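Speaker notes – "Who picks up at 2 a.m.? What the 24-hour promise is worth"
Trade evening, Thursday. Slot is after the break. Halima Mussa chairs.

Slide 1. Say hello, thank Halima. Ask for hands: who has "24/7" on the van? Leave the hands up a moment. Now, who had a human pick up last night after midnight? Don't comment, move on.

Slide 2. Where I come from on this. Ran drain and boiler call-outs for Makori, then went over to dispatch. I have written the words "always open" on a website myself and I did not believe them then either.

Slide 3. The February calls. Touran Dehghan and I rang 6 heating and plumbing firms at 2 in the morning with the same story: water through the kitchen ceiling, stopcock stuck. 4 went to voicemail. One answering service took a postcode and promised a call back, which came after breakfast. One plumber picked up, and he was fair with us about price.
Admit it is a tiny sample. Somebody will say so anyway. I'd like to see their bigger one.

Slide 4. Lead sellers. Clurance says it passed on 2000 emergency jobs last winter. Passed on to whom? A lead sold to several firms is still one leak. I asked how many ended with a person at the door and got a brochure. 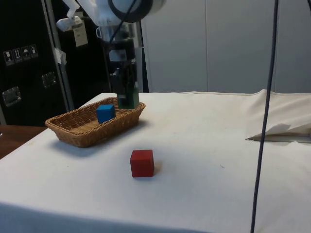
Green cube over the basket, blue cube inside.

Slide 5. Call-out fees. Read the Mandis price page out loud, slowly. "From" is doing a lot of work in it. Kimutai Rotich's point from the floor last year: the fee should be said on the phone, before the van moves, with the night rate in it. I have yet to hear a good argument against that. If someone has one, let them make it, but keep it short.

Slide 6. Job numbers. The Cakavgate estate job, ticket 3013. Closed as "attended" when the man had only knocked and left a card. Selamawit Woldegiorgis found it while going through the log – ask her to stand up if she's in. Skip the tenant's letter if we are running late.

Slide 7. What I'd want on the website instead: the hours a person answers, the night fee, the area you will drive to after dark. Mélanie Lapointe thinks customers won't read it. Maybe. They don't read the current page either.

Questions. Slides go to Halima afterward.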